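Test kitchen notebook, 9 January 2025

Aubergine bake for Sönmez, fourth go. The old menu there has a moussaka on it that tastes mainly of the microwave, and the family can't agree whose recipe it was, although each of them is sure it wasn't theirs. We've been asked for a replacement that one cook can get out on a busy night without shouting. The shouting is outside our remit.

Batch weight going in was 2660 g, tray included. I forgot to weigh the tray first, so that number is now mostly decorative. Aubergines from Siltell, who sent the big seedy ones again. Sliced thick as a thumb (mine, not Mirko's), salted, left while I argued with the printer, rinsed, patted down.

Brushed with oil and roasted instead of fried. Last time we fried and the slices drank everything we gave them and asked for more. Roasted ones come out a bit leathery at the rim but they hold their shape in the dish, and the extractor doesn't sulk.

Lamb sauce: 700 g mince, onions cooked down properly this time, tinned tomatoes, cinnamon, a bay leaf I then couldn't find. Mirko Caputo found it at lunch. He was decent about it.

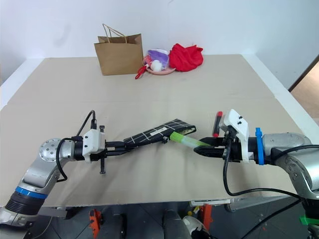

Can the bake be put together the night before?
Everything except the white sauce can. Layer the aubergine and lamb, cover, chill, and make the topping on the day, or it goes grainy round the sides.

I tried the topping all three ways in small dishes. Plain white sauce browns well and tastes of school. Yoghurt and egg has a nice sharpness but split in the corner of the oven that runs hot. Half and half was the best, with nutmeg, and a handful of hard cheese on top that I'd have doubled if the costings weren't being read by someone else.

Baked in the Mania, fan on, 22 minutes from the fridge. Middle was lukewarm. Gave it longer without writing down how much longer, which Mirko has pointed out is the one thing a notebook is for. Repeat tomorrow with a probe in it and the timer on a string round my neck.

Resting matters more than I wanted it to. Cut straight away, it slides across the plate like a collapsing bookshelf. Left on the side long enough to wash up the roasting trays, it cuts into squares with corners. The owner's wife says customers won't wait. The owner says they already wait. Answer is probably to bake ahead for the first sitting, portion cold and reheat in the small clay dishes they own and never use.

Portions: the full tray gives 16 if whoever is cutting has had a coffee. Corners are bigger and will cause talk.

Pudosum pepper paste went into half the sauce on a whim. Very good, quite salty. Cut the salt in the lamb if we keep it. Mirko votes keep, I vote keep, the sons will say it needs chilli, as they have said of the rice pudding.

To do:
Weigh the empty tray.
Ring Siltell about smaller aubergines, politely.
Oven shelf in the middle, probe in, times written down.
Price the pepper paste by the catering tub.
Dig out the August notes on the clay dishes, one of them cracked and I can't remember what we did to it.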